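Block-pushing labs get a shared rulebook at last

Aug 25, 2023

I've been moaning since March that no two labs test their robot arms the same way, so I was chuffed when the Plumen guide landed in my inbox this morning. It's a short set of good practice notes for anyone running tabletop pushing tests, put together by Aisling Tully and the team at Drosta, and it's free to read.

The gist is simple enough. Write down where every block starts before the arm moves. Keep the same board and the same shapes for a whole run. Log the failed goes as well as the good ones (you'd be amazed how many people don't!), and have a person within reach of the stop button the entire time. A full run is now 1000 goes, with a pause every 60 to check that nothing on the arm has worked loose. 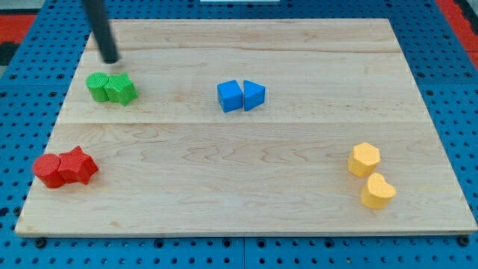 Coloured blocks in pairs on a wooden board, with the tip of the arm over by the green ones.

My favourite bit is the section on naming. If your instruction says "push the star to the cube", the log has to say which star – there may well be a red one and a green one on the same board. Sounds fussy, but I've lost whole afternoons to that sort of muddle.

Abou Zeid and Anance have both signed up to try the guide, and Anance says it will go back through 3085 old logs to see how many would pass. I'd love to see that number. Comments on the draft are open, and Aisling tells me she reads all of them.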